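About Caltetero

Who we are

Caltetero is a small company which prepares teaching examples for robots. Our customers build the robots and the software inside them. We give them the part in between: many recordings of a simple job, done properly by a person who guides the arms, so that the learning system has something good to learn from.

We started in a rented unit at the back of a joinery workshop in Zarville. At that time we had one table and one pair of arms, and a heater that tripped the power each time the saw next door was running. We still work in Zarville, in a larger unit on the same street, and the heater has been retired. The founders came here from three countries, and for none of us is English the first language, so please excuse it if a sentence on this page stands a little crooked. We decided to write the page ourselves, as we also write our task sheets ourselves.

What we do

A customer comes to us with a job that their robot should learn. Usually it is something an adult does without thinking: putting groceries away, sorting things into a tray, passing an object from one hand to the other. We break the job into a task sheet of one page. The sheet says where the job begins, where it ends, and which mistakes are allowed to stay in the recording. It is then tried at the table by two operators separately, and if they understand it differently, the sheet goes back to be rewritten.

After this the recording starts. The operator moves a pair of guide handles and the arms at the table follow. Everything is stored together: the camera pictures, the position of each joint, the opening of the grippers, and the sentence that describes the job in plain words. One complete try is called an episode. A normal session gives 40 episodes, and then the operator must take a break, even when he or she feels fine. We learned this rule in our first winter, when we compared the recordings from early morning with those from late afternoon and saw how the movements had become short and nervous.

How we choose our tasks

Part of our work is ordered by customers and part of it we do for our own library, which is named Clonolier. The library holds everyday handling tasks with two arms, and any customer may license it. We began with soft things, cloths and sponges mostly, and we were too optimistic. Now a new operator begins with rigid items and comes to the cloths later.

For Clonolier we prefer ordinary objects from an ordinary shop. Bottles, cans, boxes and cups have a great value for us, as they are slippery, or shiny, or they stand badly when the bottom is narrow. A can with a shiny top is difficult for a camera and very easy for a person. A bottle which leans in the gripper is still a correct bottle, and the system should see many of them leaning. We change the starting places between episodes, and we change the light a little, because a customer's kitchen will not have our light.

We also keep the failed tries. They are marked as failed, with a short note on what went wrong, and they are stored in a separate part of the delivery. Some customers do not want them at first. Most ask for them later.

Our people

The operators are the heart of the company. They come from very different work: dental technology, bakery, bus driving, sewing. We do not ask for a technical diploma. We ask for patience and for calm hands, and we pay for the full training period, which lasts three weeks. In the first week a new colleague mainly watches and checks the recordings of other people. It is a dull week, we admit it, but one learns to see there.

Each recording is checked by a person who did not make it. The checker may reject it without discussion. If the operator does not agree, they look at it together at the end of the day, and sometimes the result is a better task sheet for everyone.

Our engineers sit in the same room as the tables. We tried a separate office for them and brought them back after one season, as small faults were reported too late. A gripper finger that has become loose is noticed first by the ear of the operator.

The tables

All our tables are built to the same plan: a white work surface with white walls at the back and at the sides, and two arms which face each other over the working area. The white colour was a long argument. It shows every mark, and it reflects. On the other side, the objects stand out well from it, and when a customer wants another background we can put it in quickly. The arms are light and can be repaired by us in the house. Each morning the colleague who opens the unit moves every joint through its full range and writes the result in the book, a paper book, which we have not managed to replace by anything better.

For the sorting tasks we use divided bins. The divider makes the job clearer for the operator and harder for the arm, which must come down in the right compartment and not touch the rim.
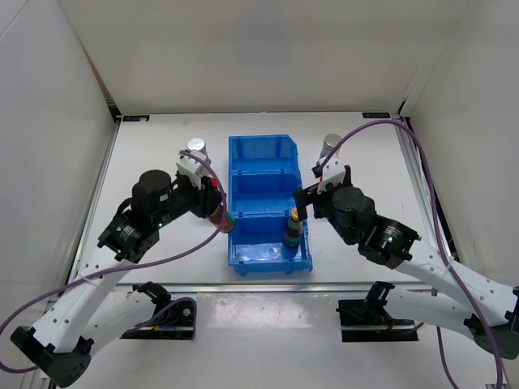

Đàm wrote to us after the first delivery that the slow episodes had been more useful to them than the fast ones, and that they would like the operators to stop hurrying. In the same letter they asked if we could record more of the moment before the gripper closes, as their system was always closing too early, and said that a hesitation by a person did not disturb them at all.

We took this letter seriously. The task sheets no longer give a target time, and the sorting sheets now ask the operator to approach the object from more than 2 directions in the course of a session. The number of episodes per day went down a little. We told our other customers about it before we changed their sheets, and we did not raise the price.

What we do not record

We do not record in private homes, and no faces or voices are kept in our data. If a hand comes into the picture during the resetting of the table, this piece is removed before delivery. We do not take tasks with weapons or with living animals. Customers can read our full rules before they sign, and they may visit to see how the rules are followed.

Visit or work with us

We are glad to receive visitors in the afternoon, after 3, when the morning sessions have been copied and there is a free table to try. Please wear closed shoes. Schools from the area are welcome in small groups, and the pupils may guide the arms themselves.

We look for new operators twice a year, usually in March and in September. The work can be done in part time, and the training is in English or French. Please send a short letter in your own words, with a line on something you make or repair with your hands. For customer requests, it helps us if you describe the job as you would explain it to a new colleague on the first day, and tell us which arms you use. We answer every request, also when the answer is no.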